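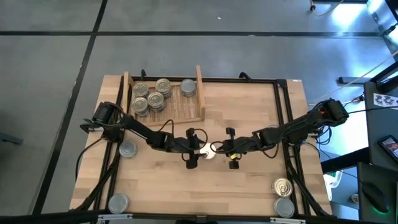
The two-arm bench at the Kurketti shared workshop, with the slatted tray and cans used for sorting trials.

Home News Projects Members Press Contact

KURKETTI WORKSHOP PUBLISHES BUILD NOTES FOR TWO-ARM BENCH

Members of the Kurketti shared workshop have released the full build notes for a bench-mounted pair of robot arms, put together over 14 months of evening sessions. The notes cover the frame, the mounting of the arms, the wiring and the control software, and are free to download and reuse.

The bench, named Tratex by its builders, is a butcher-block table inside a black metal frame. The arms are mounted on opposite sides and reach towards each other across the middle, so that both grippers can work on the same object. A wooden tray with a slatted bottom stands at the back left of the tabletop. Current trials use metal cans, which are picked from the tabletop and set down in the tray.

"We chose cans for the first trials as they are cheap and all much the same shape," said Elisa Monti, who led the mechanical work. "The lid edge is the hard part. A gripper that closes two millimetres too high will slide off it."

The frame is clamped to the table and can be taken off with hand tools. Ettore Pace, who wrote the control software, said the arms share one clock and one stop circuit – an early version with separate controllers drifted out of step within minutes and was dropped.

Parts came to 3,531 euros, not counting the arms, which were bought second-hand. The largest single item was the power supply. The parts list gives a substitute for each item that is no longer sold.

Known faults are listed in the notes. Cable routing at the shoulders is still provisional, and the loops near the grippers limit wrist rotation. A revised cable guide, drawn by Loredana D'Amico, is being tested and will be added to the files in August.

The workshop will run the bench for visitors every Monday from 6 pm. Places are limited and should be booked in advance through the workshop desk.

Press contact: Sandro Fontana, Kurketti Workshop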